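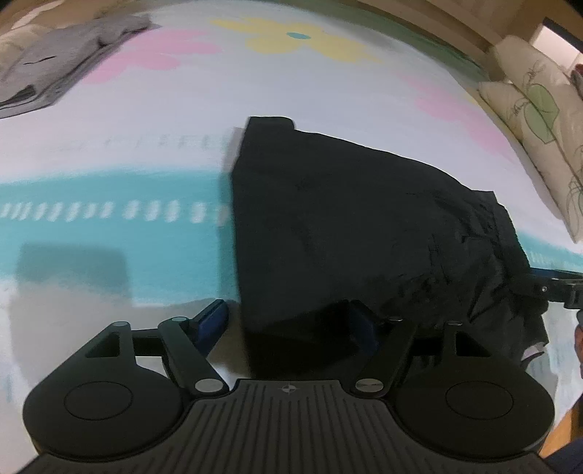 A black garment on the bed, over a pastel-patterned sheet.

Araceli Villanueva does all her folding on the bed, and she'll defend that choice for as long as you let her. "A table is too hard and too small," she says. "On a bed I can spread a thing out, pull it straight and walk around it. And I can't go to sleep until it's done!"

She started teaching her Monday evening laundry class in Platmont with four neighbors and a borrowed room. Now 22 people sign up each time, and she still answers every email herself (usually at six in the morning, with coffee).

I asked her where a beginner should start, and she didn't even let me finish. "The dark stuff. Everybody saves it for last, when they're tired, and then it's a black heap and you can't find the sleeve." She turns on the lamp, looks for one straight edge and works out from there. "Get one corner square. The rest of it will follow you, mostly."

Mostly? She laughs. "Okay, hoods don't. I've folded maybe 1,000 hoodies and I still talk to them."

Her sheets get nearly as much affection as her method. She likes a pale pattern under dark fabric – lint shows up on it, and so do lost buttons. Fitted sheets are another evening entirely, and she has plenty to say about the elastic.

Her own closet is smaller than I expected: 70 pieces, coats included, all folded the same way.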